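The bell at the Murham exchange was rung by hand, and in May it was the turn of Bralla Seeds to ring it. Shona Geddes had bought a new jacket for this. She stood on the small balcony with the rope in her hand and looked for Shanthi, who kept the books of the company and who did not like balconies.

"What is the price?" Shona asked, when she found her by the stairs.

"There is no price yet. You must ring first."

So she rang. The people on the floor clapped in a polite way, and the board over their heads changed. Bralla opened at 22. Before Shona had finished her coffee it was 29, and a man from Khondokar Brothers, who had never answered her letters, came across the room to shake her hand.
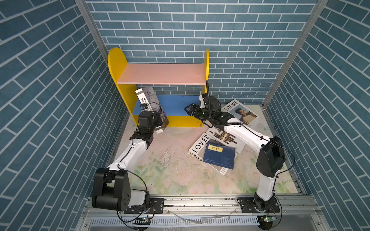 "You were always my favorite," he told her. "A seed company with such a name! Everybody can remember it."

Shona thanked him. The name had been her grandmother's word for a wet field, and it had meant nothing good.

By the afternoon the price was 31, then 30, then it stopped to move. Shanthi Thambiah sat on a bench in the corridor with her shoes off and a paper on her knees. She had worked for Bralla since it was one shed in Dunitstead, and she had been paid in shares in the bad years, when there was no money for wages. Now she was multiplying.

"How many do you have?" Shona asked.

"Four hundred and sixty-five."

"Only that? I thought I gave you more."

"You gave me more. I sold the others to your cousin, the winter when my roof broke." She folded the paper two times and put it in her bag. "He paid me almost nothing. He said he was doing me a kindness."

Shona sat down next to her. Downstairs somebody was laughing very loudly, and she thought it was probably the cousin.

"I can speak with him," she said.

"And say what? It was a fair sale - I signed it." Shanthi put on her shoes again, first the left one. "The train to Dunitstead goes at 4. Are you coming, or do you stay for the dinner?"

Shona looked at the stairs, and then she went to find her coat.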